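Plondley Residents' Newsletter
3/8/23

Colour in the stairwells: what we decided and what comes next

Many of you have asked when the painting of the stairwells in Plondley will begin. We can now give an answer. The work starts in block 2 and continues from there to block 7, one block at a time. The firm Bokar will do the painting, and the paint comes from Flomura.

First, the result of the colour vote. We sent out 414 voting papers in February, one for each flat. The dark blue won before the light grey, with the green in third place. I know that some neighbours are disappointed, especially on the top floors, where the light is weaker. For this reason the ceilings will stay white, and the walls above the handrail also. Only the lower part of the walls and the doors of the meter cupboards will be blue.

The cost is 2,976 pounds for each block. This is paid from the repair fund, so the monthly charge does not change this year. If damp is found behind the old paint, the repair of it is a separate cost and we will write to you before any such work is ordered.

Now some practical matters. Please take away bicycles, prams, shoe racks and plants from the landings before the painters come to your block. A paper with the exact days will hang by the post boxes one week before. Things which are still on the landing will be moved to the cellar of block 4, and you can collect them there in the evening.

The painters work from eight in the morning until four in the afternoon. They paint one side of the stairs first and the other side on the next day, so that you can always reach your door. Please keep children and dogs near to you in these days. The paint has only a weak smell, but we ask you to leave the landing windows open until the evening, also if it is cold.
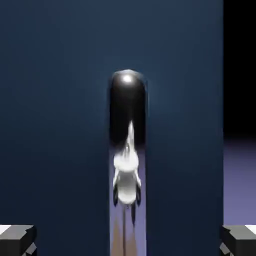 Dark blue on plain, flat surfaces.

Several people wished to know if they may paint the outside of their own front door in the same blue. Yes, this is allowed, but the door must be done by Bokar or with the same paint, so that the colours match. Ask for the colour "Liem" when you order. The inside of your door is your own business, of course.

The next newsletter will have the dates for the garden cleaning and the new rules for the laundry room. Questions about the painting can be put in the office post box in block 1.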